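Puleo mesh laundry bags, set of 7

I put off buying these for ages, and then my sister-in-law Sabina wore me down over Sunday lunch (she has a whole drawer of them!). I've had mine for two months now and I'm really very happy. The zippers glide nicely and tuck under a little elastic flap, so nothing snags, and the big one swallows a chunky sweater with room to spare. My good tights have never had it so easy — I used to lose a pair every couple of weeks.

Two small grumbles. The tiniest bag is only good for baby socks, and the mesh holds on to lint, so give each one a shake outside before you put it away. 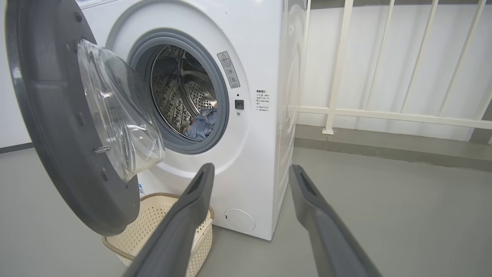
A small load in the drum, door open.

I'd buy them again, and I've already ordered a second set for my daughter's dorm room.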